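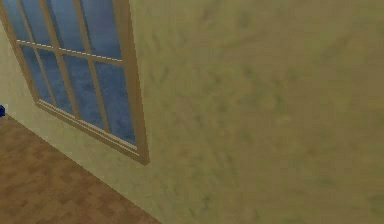
Section 3 of the Skiltden dehumidifier guide covers choosing a spot, standing the machine up and getting the first tank of water out of your air. Read it before plugging in. Most of the complaints we get about the Skiltden concern machines that have been put behind a sofa and told to get on with it. Start with the windows. Wooden frames such as the light tan one here, with its thick upright at the side and stacked strips at the sill, give water plenty of ledges to sit on, so run a dry cloth along each strip and see what comes back.

3.1 Before you start

You will need the machine, the tank, the hose (if you plan to use it), a dry cloth and somebody to agree with you about where it should go. Check that the tank float moves freely. It is the small white part that looks like packing material. Please don't throw it away with the packing material.

Note: if the machine has travelled on its side, stand it upright and leave it for a full night before switching on. Couriers always say it travelled upright.

3.2 Choosing a position

1. Pick the dampest room you use regularly. A cupboard does not count as a room, however strongly it smells.

2. Close the windows and outside doors. The Skiltden will try to dry the whole of Partington if you let it, and you will be paying for the attempt.

3. Open the inside doors if you want the machine to serve more than one room. Expect it to take longer over this.

4. Keep 50 cm clear on the side with the grille and 900 mm clear above the lid. We know those are different units. The drawings came from two different offices.

Caution: do not stand anything on the lid. It is flat, it is at a handy height, and it is where the air comes out.

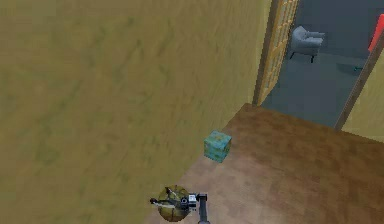 Floor positions need a little thought, particularly in older houses where no two boards agree on what level means. Set the machine down, press on each corner of the lid and listen for a knock. If it rocks, turn it a little and try again before you reach for folded cardboard. Clear the floor along the foot of the wall first, including small things: a patchy turquoise cube on brown boards, sitting close in by the wall like the one shown, is easily shoved under the machine, and then you have a rocking machine again. A doorway is a poor choice too, unless you enjoy stepping over a running appliance at night.

3.3 First run

1. Push the tank in until it clicks. If it does not click, the lamp stays red and nothing happens, which many owners report to us as a fault.

2. Plug straight into a wall socket. No extension leads, no adaptors, no four-way block with the lamp and the kettle already in it.

3. Press POWER once. Pressing it again switches the machine off. Wait for the fan.

4. Set the dial to 60. Lower settings are available for people who want to hear the fan all evening.

5. Leave it alone. It will be louder during the first hour and will then settle into a hum. Roya Farahani, who tests every batch for us in Dukbridge, describes the hum as "company", though she does work alone.

Note: the figure on the display is the humidity of the room. It is not the temperature, the price or the number of hours remaining.

3.4 The first week

Empty the tank whenever the lamp comes on. The water is not for drinking, for fish or for babies' bottles. For the first seven days, jot down the morning reading on the card inside the back cover. A reading that drops slowly is normal. One that doesn't drop at all usually means a window is open upstairs, and somebody in the house will deny it.

Caution: do not point the outlet at wallpaper, pianos or houseplants you are fond of.

3.5 If you are using the Estar hose kit

Fit the hose to the spout at the back, run it downhill all the way to the drain and leave no loops. Water will not climb over a skirting board to oblige you. Pull the tank out after an hour and check that it is empty — if there is water in it, the hose is kinked or you have left the rubber bung in. Put the bung somewhere safe. Spares are sold singly, in March and at no other time, for reasons the warehouse has never made clear.

Cleaning the filter is covered in Section 4.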